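Jomow Countertop Dehydrator: User Guide
Section 4. First Use and Drying Herbs
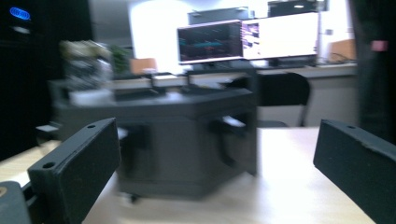
Fig. 2. Left and right fingers, with a wide gap between them.

Read Section 2 (Safety) before you plug in the dehydrator. The steps in this section apply to the standard Jomow and to the Jomow with the Grustia fine-mesh tray set. If you have the older model with a dial, use the settings chart in the back of the guide.

Before first use

1. Take out all the trays and the drip sheet. Peel off the protective film.
2. Wash the trays, the drip sheet and the lid in warm water with a little dish soap. Rinse and let them air dry.
3. Wipe the base with a damp cloth. Do not put the base in water or hold it under the faucet.
4. Set the base on a flat, heat-safe counter. Leave at least 6 inches of open space on every side.
5. Slide in the drip sheet, stack the empty trays and put on the lid.
6. Run the dehydrator empty for one hour on the high setting. You may notice a faint smell. Open a window if it bothers you.
7. Turn the unit off and let it cool before you load any food.

CAUTION: Keep the air vents in the lid clear. Do not cover them with a towel, foil or parchment paper.

Drying leafy herbs

Use this setting for basil, mint, parsley, oregano and cilantro. Woody herbs such as rosemary and thyme can be dried the same way but take longer.

1. Rinse the herbs in cold water and spin or pat them dry. Any water left on the leaves adds to the drying time.
2. Pull large leaves off the stems. Small leaves can stay on and be stripped after drying.
3. Spread the leaves in a single layer on each tray. A little overlap is fine with parsley and cilantro. Basil and mint turn dark where they touch, so give them more room.
4. Stack the trays and put on the lid. If you are using fewer than 4 trays, put the empty ones at the top of the stack.
5. Press TEMP until the display reads 102. The display is in degrees Fahrenheit.
6. Press TIME and set 2 hours. Press START.
7. When the timer sounds, check a few leaves from each tray. They should crumble between your fingers. If they bend, swap the top and bottom trays and dry for another 30 minutes — repeat as needed.
8. Let the herbs cool on the trays before you put them in jars.

NOTE: Drying time depends on the herb, the size of the load and the humidity in your kitchen. Herbs cut in October after a rainy spell may need twice as long as summer herbs.

NOTE: Do not dry herbs and onions or garlic in the same load. The smell carries over.

Storing

Keep dried herbs whole in a jar with a tight lid, away from the stove and out of direct sun. Crush them when you cook. Look at the jar the next day. If there is fog on the inside of the glass, the herbs were not fully dry — put them back in the dehydrator for an hour.

CAUTION: Throw out any herbs that show mold. Do not pick out the bad leaves and keep the rest.

Cleaning after herbs

Shake the trays over the sink first, then brush off stuck pieces with a dry brush. The Grustia mesh trays are hand wash only. The standard trays can go on the top rack of the dishwasher with heated dry turned off.

Continue to Section 5, Fruit and Fruit Leather.

Guide text: Bahman Arabzadeh
Last updated: June 5, 2022
Shared 6 times
© Sonside Kitchen Products. All rights reserved. | Contact us | Back to top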